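Ticket: Treaty text search returns wrong version of protocol
Product: Torance document archive
Opened by: Lucinda Ridgeway, foreign affairs desk
Assigned to: Rok Živković
Priority: Medium
Status: Awaiting confirmation

Ridgeway, 09:10
Searching the archive for the joint statement on border monitoring brings up the March draft. The signed text from September is in there, as I can open it by its reference number, but it doesn't show in the results. Two reporters have quoted the draft wording on inspection visits. Corrections are in hand.

Živković, 09:45
Reproduced. The index holds 2,795 records for the talks and the signed text is not one of them. Which feed did it arrive by?

Ridgeway, 09:52
Popescu, the ministry statements feed. The draft came by email and was added by hand.

Živković, 11:20
Feed log checked. Popescu now sends the annexes in the same file as the main text. The indexer stops after 90 seconds per file and marks it as done, with no warning. Another 12 files have failed in the same way, all of them communiqués with annexes.

Tried:
– Reindexing the single file. Same result.
– Splitting off the annexes. Indexed correctly, but the links between articles and annexes are lost.
– Raising the limit to 800 seconds on the test server. Indexed correctly, links kept.

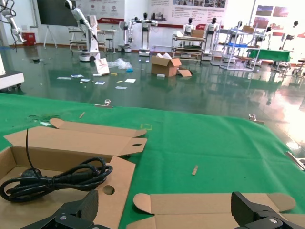
The longer limit goes live at 18:00, after the evening bulletin. I'll then rerun the failed files and set the draft to "superseded" so that it ranks below the signed text.

Ridgeway, 11:31
Fine. Please don't delete the draft – we need it to compare the two versions of article four.

Živković, 18:40
Limit changed, all failed files reindexed. Signed text is now the first result. Draft kept. Please confirm from your side and I'll close.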